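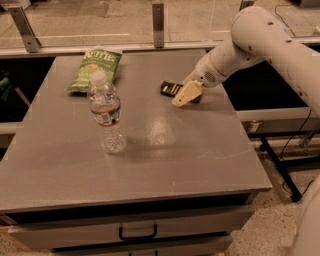

Derkthorpe will stop asking residents to sort their plastic in October, when every household on the east side gets a single lidded bin from the waste hauler Farkas. The company calls the program Druleo and says it will take "everything plastic from your kitchen counter," which is a bigger promise than it sounds. A clear water bottle with a white screw cap is the easy part, and the town's current program already takes those. The green bag of Kettle chips lying behind it is another matter. Chip bags have been on the town's no-thanks list for as long as there has been a list, and the Druleo flyer now puts them in the same bin as the bottles without a word on where they go next.

The town board approved the change last month on a five to two vote. It has been sold as a way to make recycling simpler and to cut what Derkthorpe pays to bury its trash. Both would be welcome. Neither is spelled out in the contract, a copy of which the town clerk's office provided on request.

What the contract does say is that Farkas will "collect and divert" mixed plastics. Diverted, under the definitions at the back, means kept out of the county landfill. It does not mean recycled. Plastic that is burned for fuel would count, and so would plastic trucked to a landfill in some other county. A bale sitting in a warehouse counts for as long as it sits there.

Asked whether chip bags picked up in Derkthorpe would be made into anything, Farkas program manager Sveva Marchetti said the company was "in active talks with several end markets." She would not name them. Asked what happens to the bags if the talks fall through, she said Farkas did not expect that.

"People are tired of standing over the bin reading the bottom of a yogurt cup," Marchetti said. "We take that off their plate."

That much is fair. The current rules are a mess. The town's own leaflet says caps on, the sticker on the bins says caps off, and the website was last heard from on the subject three years ago. Plenty of people have given up and guess. A rule that everybody can follow is worth having, if the stuff ends up somewhere useful.

Farkas points to a trial it ran over the winter in Tedholm, where 384 households used the bins. The slide shown to the Derkthorpe board said plastic put out for recycling rose 47 percent. It is a good number and it got a good reaction in the room. It is also a measure of weight at the curb. The slide gave no figure for what was sorted and sold at the other end, and no board member asked for one before the vote.

The Tedholm homes also signed up for the trial themselves. People who volunteer to test a recycling bin are likely to be people who like recycling. Whether the same bump would show up on a street where the bins simply appear one morning is something the trial can't tell us. Marchetti agreed that the homes had opted in but said the company was "comfortable" with the result. She said a full report on Tedholm was being put together. She did not have a date for it.

Then there is the bill. The bins are free for the first 12 months. After that, households may be charged up to $30 a year, a line that appears in the contract but not on the flyer going out to homes. The town can object to a fee, but it can't refuse one unless it ends the contract early, and ending it early means paying Farkas for the bins.

Supporters on the board say the savings on landfill charges will more than cover any fee. They may be right. The town has not published the math, and the staff memo that went with the vote describes the savings only as "expected to be significant." Chip bags weigh next to nothing, and landfill charges are set by the ton, so it is hard to see the bags doing much of the work. The bottles could, but a lot of those were being kept out of the trash already.

There is a further wrinkle in the part about food. Farkas reserves the right to reject any load that is too dirty, and a rejected load goes to the landfill at the town's expense. Empty snack bags come with salt and grease in them. So do deli tubs and the trays that ground beef is sold in, all of which are pictured on the flyer as fine to toss in. The flyer asks people to "give it a quick rinse." It doesn't say how clean is clean enough, and neither does the contract, which leaves that call to Farkas.

Two board members asked for a change that would make the company report every three months on where each type of plastic was sent. It failed, with the majority saying it could slow down the start. Farkas will report once a year, in total tons, with no breakdown by type. In practice, a resident who wants to know what became of the chip bags will not be able to find out, even after the first report is in.

The west side will keep the old blue boxes until the board decides whether to extend the program. Those boxes still don't take chip bags, film, or foam. Residents who live on the dividing line along Mill Street should get a letter telling them which side they are on.

Bins are due to be dropped off in the first half of October, with the first pickup a week later. Homes that don't want one can call the public works desk and ask to stay with the blue box, though the flyer leaves that out as well. Written comments on the fee go to the town clerk.

*Posted September 6, 2020. Farkas was sent a list of written questions on end markets, rejected loads and the Tedholm report. The company answered the first in the words quoted here and did not answer the other two in writing.*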